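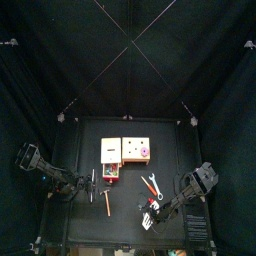

According to Felicja Urbańczyk, a toy shop does not sell toys at all, it sells the afternoon which the child will have with them. Many shopkeepers agree with her. But somebody must still decide how many boxes to order, and this chapter is about that decision.

Chapter 4. Ordering Construction Sets for a Small Shop

We will follow one shop, Karimi, in the town of Wevilcombe. In May the owner ordered 806 boxes from two makers, Okus and Inemico. The Okus castle set was for children from six years. The Inemico harbor set had more pieces and a higher price, and it was meant for older children.

We use cookies to remember your reading position. Accept | Manage settings

By the end of the season the shop had sold 431 boxes.

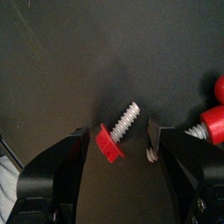
The other 375 stayed in the storeroom, and most of them were harbor sets. The owner had looked only at the sales of the year before, when a free gift was given with each large box. Without the gift, parents chose the cheaper castle.

In section 4.1 we learn to separate normal demand from demand made by a promotion. Section 4.2 explains how the age mark on a box changes who buys it. Please keep your notes from Chapter 3 near you, as the stock table is used again.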